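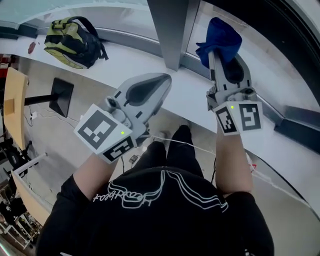
Sat 5 December. Cloth folding and wiping, hand-held grippers, second week at the Werbridge site. Target for the shift was 200 takes and we closed at 62 usable. The blue cloth is still the slow one. Pinched between the two fingers it bunches up and hangs in a lump, and the left hand has to come in and open it out before anything else can start. Try a stiffer cloth from Burkon on the next order.

Hours. The line people from Jeslow now do 2 hours on grippers, then go back to packing. They asked for this in place of a full day and I think they were right. Forearms get sore before anyone gets bored. Pay grade for gripper work still not settled, and it came up again at break. Three of them want to know if packing hours shrink in February when the first arm goes in at Dağdelen. I said I don't have that answer and would ask for one in writing.

One change I did not expect: the packers have started correcting our task sheet. Step 4 had the fold the wrong way round for how they do it on the line. Changed it, and threw out 36 takes made on the old sheet.

To do:
retape cable on right gripper
new task sheet, print large
ask about February hours
check rubber pads for wear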